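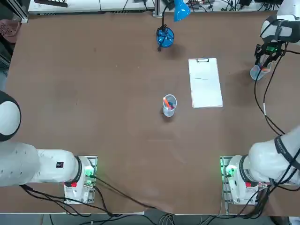
Session 3: Where do the pens live?

Set reading: Kaisu Aaltonen's chapter on desk storage. She claims over 71 per cent of desk clutter goes once every small item has a "home". I'd like to know who counted, and when they went back to look.

Take pens in a clear plastic cup. You can see what's in it, fine. But a short cup lets a long marker lean out, and a light cup may tip – try it before you believe me.

Two cups don't make a system either. Aaltonen would sort by type. Veikko Riihimäki says sort by use, though he never says whose.

A clipboard and a desk lamp take up room too, and neither author deals with them.

For Tuesday: clear your own desk, put back only what you used, and note what you had to fetch.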